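Checking and re-routing the wrist cables on a two-arm Stirnholm cell

Applies to: Stirnholm bench cell, both arms, white wrist brackets
Time needed: 53 minutes for both arms
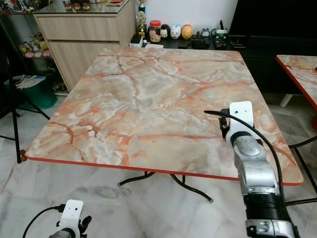 Most faults logged against the wrist of a Stirnholm arm begin in the gripper cable. The cable is flexed on every move, and the part that fails first is the short length behind the connector. A loop that is too tight pulls on the connector when the wrist turns; one that is too slack catches on the table. The right arm is the easier one to judge by eye, with the gripper over the table: the black cable should leave the mount in an open loop to the left, over the tabletop, and come back down along the side of the arm. The left arm is set up in the same way but its cable may be led off towards the outside of the cell. Check that each cable runs clear of the table edge for the whole of its path.

Tools and parts

Hex key, 3 mm
Small torque driver
Reusable cable ties, 9 mm wide
Lint-free cloth
Spare gripper cable (Pap, straight connector)
Paint pen for witness marks

Do not use thin nylon ties. They cut into the sheath and the damage is hard to see until the cable is taken off.

Before you start

Move both arms to the service position using the Manow pendant. Wait until the pendant shows that motion has ended, then switch off drive power and lock the switch. The arms have brakes on the lower joints only, so the wrist can drop a little when power goes off. Keep your hands out from under the gripper until it has settled.

Clear the table of loose parts. If the table is a folding one, check that the legs are locked and that the feet sit flat on the floor. A table that shifts during the test will give a false contact reading in step 6.

Procedure

1. Wipe the cable from the mount to the first tie. Bend it gently between finger and thumb and look for cracks, flat spots or whitening of the sheath. Replace the cable if you find any of these.

2. Undo the ties, starting at the wrist and working down the arm. Leave the lowest tie in place until the others are off, or the weight of the cable will hang on the connector.

3. Pull the connector straight out. Check the pins. Bent pins on this type cannot be straightened reliably and the cable should be scrapped.

4. Check the screws holding the white bracket to the wrist. Tighten to the figure on the cell's service card and renew the witness marks. If a screw turns before the driver reaches its setting, take it out, clean the thread and refit it with a medium thread lock.

5. Refit the connector and form the loop. With the wrist at the middle of its travel, the loop should stand clear of the gripper finger on all sides. Turn the wrist by hand to both ends of its travel. The cable must not go tight at either end. Refit the ties loosely, turn the wrist again, then close them.

6. Unlock the switch, restore drive power and run the Starnotus wrist check at low speed. It makes 6 passes over the table and reports any drop in signal. One drop is enough to fail the cable.

7. Repeat for the other arm. Do not run both checks at once – the report does not say which arm a drop came from.

If the check fails

Swap the cable with the spare and run the check again on the same arm. If the drop is still there, the fault is in the socket or further down, and the lower housing has to be opened. That job is covered on a separate page.

If the check passes at low speed but drops appear in normal work, look at the tie nearest the elbow. It is nearly always too tight.

Record the cable's fitting date and the arm (L or R) in the cell log.

Written by Enikő Balogh, checked by Damián Barajas. Last changed 13/12/2022: tie width corrected in the tools list.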